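Gift boxes with lift-off lids: the navy box with the bow

Gallery 185 - Boxes and packing
Posted Jan 4, 2023
4 pictures

This page covers the dark navy gift box with a separate lid and a thin ribbon bow. It is the box most people ask about after the cream one from Pruvost, and it has not had its own page until now. The earlier galleries in this section were all of boxes with hinged lids or sliding trays. A lift-off lid is simpler, but it has its own ways of going wrong, and most of the notes below are about those.

The site list has it as item 1026. The same shape is sold in other colors under other numbers, and the notes apply to those as well. The navy is the one that shows handling the most. Fingerprints, dust and light scratches are all easier to see on it than on the gray or the tan. Cotton gloves help if you are packing a lot of them. For one or two boxes a clean dry cloth at the end is enough.

Start with the box closed and the right way up. Press lightly on the lid with a flat hand. It should go down evenly and stop. If one corner stays high, the lid is usually on a quarter turn from where it was made to fit. Many square lids are very slightly out of square, and they go on better one way than the other three. A small pencil mark inside the lid and a matching one inside the base will save you trying all the corners next time.
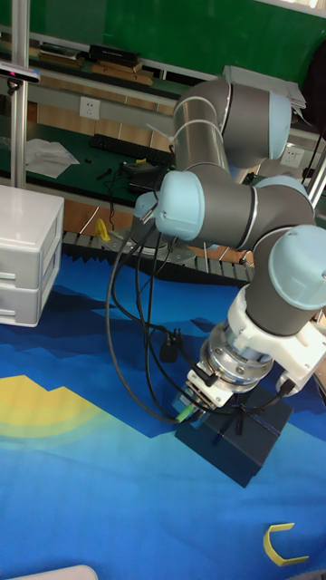 Navy box, closed, on the blue printed mat. The finish has a slight gloss.

Work on something soft. A bare table will scuff the bottom edges of a dark box as it is turned and slid, and the paper wears through at the corners first. A printed play mat does the job, and so does a desk pad or a folded blanket. The blanket is the worst of the three for small boxes, as they tend to rock on it and the lid goes on crooked. Whatever you use, brush it off first. Grit under the box does more harm than the table would.

The lid comes off straight up. People often try to tip it off from one side, and that is what splits the corners. Hold the base down with one hand and lift with the other, with your fingers on opposite sides of the lid. A tight lid will come up slowly at first while air gets in under it. Do not shake it. If it is very tight, lift one side a little, then the opposite side, and go back and forth until it is free.

Once it is off, the lid can go flat on the table with the bow up, or it can lean against the base. Leaning takes up less of the table and keeps the ribbon clear of everything. Putting it down upside down is the one to avoid, as the loops get pressed flat and have to be pulled back into shape.

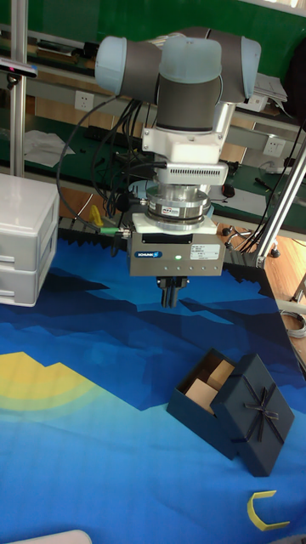
A reader of the August page on ribbon had a different view and wrote that the lid should never lean on anything, since the rim takes a dent where it touches and on dark paper the dent shows as a pale line. The same reader keeps a second, empty base nearby and sets each lid on that while packing.

That is a fair point for thin board. The boxes from Usta have a soft rim and will mark that way, and the empty base is a good idea for those. On stiffer board I have leaned lids for years without a line, provided they are not left overnight. If you are working through a carton of 50 it is worth testing one lid first and looking at it under a good light.

On the bow: most of these come with the ribbon already tied and fixed to the lid. The box opens without untying anything, and the person receiving it can use it again. If the loops have gone flat in storage, put a finger inside each one and open it gently, starting near the knot. Steam works on satin ribbon but will lift the paper on the lid, so take the ribbon off before steaming it or leave it alone. Thin ribbon goes back into shape more easily than wide ribbon. Replacement ribbon should go right around to the inside of the lid and be fixed there with flat tape. Glue shows through dark paper more often than you would expect.

Now the contents. Plain wooden blocks are a good thing to learn on. They are solid, they have flat faces, and they do not mind being dropped. They also show you quickly whether the inside of a box is the size you thought it was. Sand any sharp corners before they go in. Wood dust shows up badly on navy, so wipe the blocks too. 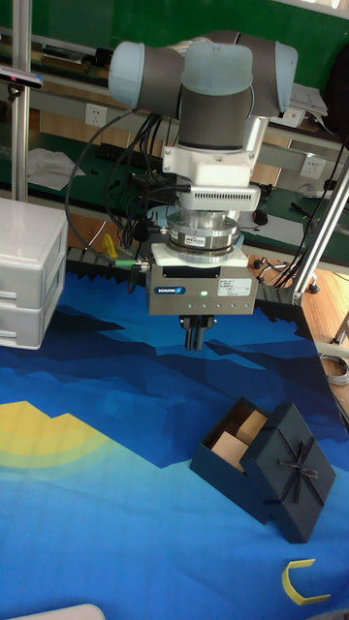
Filling a box evenly is mostly a matter of starting with the largest piece and pushing it up to a wall. After that, each piece should have a flat face against the one before it or against the bottom. Blocks simply set down one after another tend to finish as they have here, with one sitting higher toward the back and the other tilted in front of it, partly resting against the box wall. A lid may well close over blocks in that position, but they will move when the box is picked up, and a tilted block puts its weight on one edge. Take the front one out, lower the back one until it lies flat, then put the front one in again.

If there is still a gap when everything is flat, fill it before closing. Tissue is the usual choice. Use whole sheets, loosely folded, and tuck them down the side with the gap instead of laying them over the top. Shredded paper looks good when the box is opened but settles a lot in transit. For wood I use a strip of corrugated card, cut to the height of the base and folded into a zigzag. It holds its place and can be used again. Mamavitz sells precut strips, which are fine, though a little tall for this base and in need of a trim.

For anything breakable, put a layer on the bottom as well and one on top, and check that the lid still goes all the way down. If it stands up even slightly, there is too much in the box. Taking out one sheet of tissue is usually enough. Forcing the lid bulges the sides of the base, and they do not go back.

Closing is the reverse of opening. Turn the lid so your pencil marks line up, set it on level and let it sink by itself. A good lid takes a few seconds to settle. Pushing on the middle can crease the ribbon and, on some boxes, leaves a dip in the top. Push near the corners if you have to push at all. Turn the box on the mat to look at all four sides,

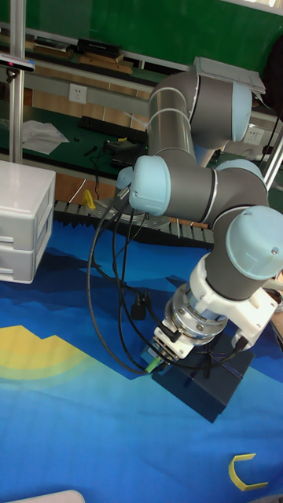
and then give it one slow tilt each way and listen. A knock means something is still loose and the lid has to come off again. A soft rustle is only the tissue.

Leave the closed box alone for a while before stacking it. Boxes packed tight will sometimes lift their own lids a little as the tissue relaxes, and it is better to find that out before there is another box on top. When you do stack them, put a sheet of plain card between each one so the bow is not carrying the weight. Two high is fine with card. Higher than that and the lower bows will need opening out again.

For mailing, the gift box needs an outer carton with room on every side. The Bikley cartons are a good match and have a flap long enough to overlap. Wrap the gift box in one layer of white tissue first, to keep the carton from rubbing the navy paper. Brown paper is rougher and leaves marks on the corners. Do not put tape on the gift box itself, including the kinds sold as removable. A paper band around the middle will hold the lid down if you are worried about it.

Empty boxes should be stored with their lids on, away from windows. The navy fades toward purple in direct sun, and a lid that has been on a shelf by itself will no longer match its base.

Next gallery: round boxes with rope handles.
Previous gallery: sliding trays, small sizes.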